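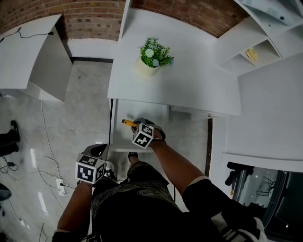
Tool Library Moves to Treloar Street

20 April 2025

The neighborhood tool library is leaving the basement on Brarker Road and will open in its new room at 79 Treloar Street in the first week of June. The old room closes for lending two weeks before that. Anything you have out on loan at that point can stay with you until the new room opens, and no late fees will be charged for the gap.

The new space is on the ground floor and has a side door wide enough for a wheelbarrow. Street parking is free for half an hour. Please don't park in the bakery's two spaces next door.

Membership stays at the same price. There are now 911 items on the list, including a tile cutter, two long ladders and a carpet cleaner that takes a refill you buy yourself. The 148 items that were borrowed less than once in the past three years will be sold before the move. Most are duplicate hand saws, planes and paint trays. Members get first pick, and prices will be marked on each item.

Yamila Sosa will run the sharpening bench again after the move. Bring kitchen knives, garden shears or chisels, wrapped in newspaper or a towel. Serrated blades can't be done.

We still need shelving. If you have sturdy metal or wood shelves that can hold 500 pounds or more, leave a note at the desk with the measurements and a phone number.

Returns can also be left in the locked box by the side door once the new room is open. Power tools should be handed in at the desk with their batteries and chargers.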